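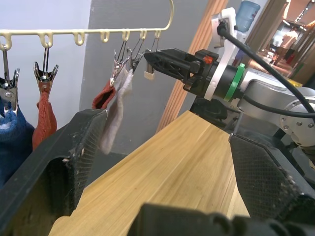
**Laurinda Mota**
Guest Services Manager, Zunaditz House

# Frequently Asked Questions

Answers to what guests ask most before and during a stay at Zunaditz House. If your question is missing, write to us through the contact form and you will get a reply the same working day. This page was last checked in October.

## Booking and payment

### What is the shortest stay you accept?

Seven nights. In the winter months we sometimes open shorter gaps between two longer bookings, and these show up on the calendar a few days ahead. We don't keep a waiting list for them.

### How long can I stay?

Up to 36 weeks under one agreement. After that we need to write a new one, and the rate may change. Tell us at least a month before your end date if you want to stay on. We can't promise the same apartment.

### How do I pay?

By card or bank transfer. The first week is due when you book. The rest is billed every four weeks in advance. We do not take cash or checks.

### Is there a deposit?

Yes, $1,000 per apartment, for any stay longer than four weeks. Shorter stays need a card on file instead. The deposit goes back to the account it came from within ten working days of checkout, less the cost of any damage or missing keys. You'll get an itemized list if we keep any part of it.

### What if I need to cancel?

Cancel two weeks or more before arrival and you get everything back. Inside two weeks, we keep the first week's rent. If you leave early during a long stay, give us 14 days' notice in writing and you pay only to the end of those 14 days.

### My employer is paying. Can you send them the invoice?

Yes. Put the company name, billing address and any purchase order number in the notes when you book. We can't change the name on an invoice after it has been paid.

## Arriving and leaving

### What time is check-in?

From 3 p.m. The office is staffed until 7 p.m. If you will be later than that, ask for a key box code before noon on the day you travel.

### Can I get in earlier?

Sometimes. Call the office that morning and we'll tell you whether the apartment is ready. You can leave bags in the office from 9 a.m. either way.

### How do I get there from the train station?

Take bus 237 from the stop across the street from the main entrance and get off at Nair Street. The house is on the corner, with a green door. The last bus leaves shortly before midnight. On foot it is a long uphill walk, and we don't suggest it with luggage.

### Is there parking?

There are a few spaces behind the building, rented by the week. Ask before you arrive. Street parking on Nair Street is free overnight but metered during the day, and the meters are checked often.

### What do I need to do before I check out?

Be out by 11 a.m. Take out the trash, wash the dishes, close the windows and leave both keys on the kitchen counter. You do not need to strip the beds. Please check behind the bathroom door and in the oven, where most of our lost property turns up.

### I left something behind. Will you mail it?

Yes, at your cost. We hold items for two months. Food and open toiletries are thrown out the same day.

## The apartments

### What is in the kitchen?

A stove with an oven, a refrigerator with a small freezer, a microwave, a kettle, a toaster, and pots, plates and cutlery for four people. The studio apartments have two burners and no oven. We leave salt, oil, dish soap and a new sponge. Coffee makers are kept in the office and can be borrowed for the length of your stay.

### How often is the apartment cleaned?

Once a week, on Tuesday, between 10 a.m. and 2 p.m. Sheets and bath towels are changed at the same time. If you would like to skip a cleaning, hang the card on the outside of the door before 9. Cleaning can't be moved to a different day.

### Is there a washing machine?

There are washers and dryers in the basement, open from 7 a.m. to 10 p.m. They run on tokens, which you buy at the office. Bring your own detergent.

### Can I dry clothes in the apartment?

Yes. For socks, washcloths and other small things, a hanging rack with clips works well over the bathtub. Run the fan while anything is drying, and keep wet laundry off the radiators and the backs of the chairs. Drying on the balcony railings isn't allowed under the building rules.

### How is the internet?

Wi-Fi is included and is good enough for video calls in all apartments. The two on the top floor get a better signal near the street side. The network name and password are on the inside of the closet door. If it drops, unplug the router, wait a minute and plug it back in. Call us if that doesn't fix it.

### Is there air conditioning?

Only on the third and fourth floors. The lower floors have ceiling fans. Heating runs from fall to late spring and each room has its own dial.

### Is there an elevator?

Yes, but it starts half a flight up from the street. If stairs are a problem, ask for the ground floor apartment, which has a level entrance from the courtyard and a walk-in shower.

## House rules

### Can I bring a pet?

One dog or cat per apartment, by agreement, for an extra cleaning fee. Please don't leave a dog alone for a full working day. Other animals, ask first.

### Can I have visitors?

Yes. Overnight visitors are fine for up to three nights as long as you tell the office their names. After that we charge the extra person rate.

### Are there quiet hours?

From 10 p.m. to 7 a.m. The walls facing the stairwell are thin, so please keep voices down there. No drilling, moving furniture or washing machines during these hours.

### Is smoking allowed?

Not in the apartments, on the balconies or in the stairwell. There is an ashtray in the courtyard by the bike rack.

### Where does the trash go?

Bins are in the courtyard. Gray is for general waste, blue is for paper, and the glass container is on the street corner. Flatten boxes before putting them in.

## The neighborhood

### Is breakfast available?

We don't serve meals. Tostimico, the café next door, opens at 6:30 a.m. and gives our guests a discount on breakfast if you show your apartment key. It is closed on public holidays.

### Where is the nearest grocery store?

Two blocks down Nair Street, on the left. It closes at 9 p.m. The pharmacy is in the same building.

### Who do I call if something breaks at night?

The emergency number is printed on the card by the front door of each apartment. Use it for water leaks, loss of heat, power failures and lockouts. For a burned-out bulb or a dripping faucet, leave a message with the office and we will come by the next day.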